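How Do You Look After a Robot Named Stikus?

Stikus works in Flostville and never says thank you. Rakiya Bassey checks it anyway. She begins underneath, where three short dark pegs hang in a row.
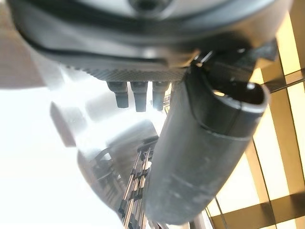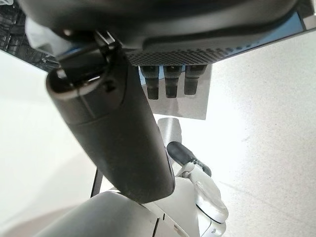
Next come the joints. Rakiya moves each one slowly and listens — a squeak is a complaint. Then she wipes off the dust and tries every screw. Her checklist has 196 steps. Yakubu Adeleke wrote it, and he says he left out the boring ones. The next check is in August.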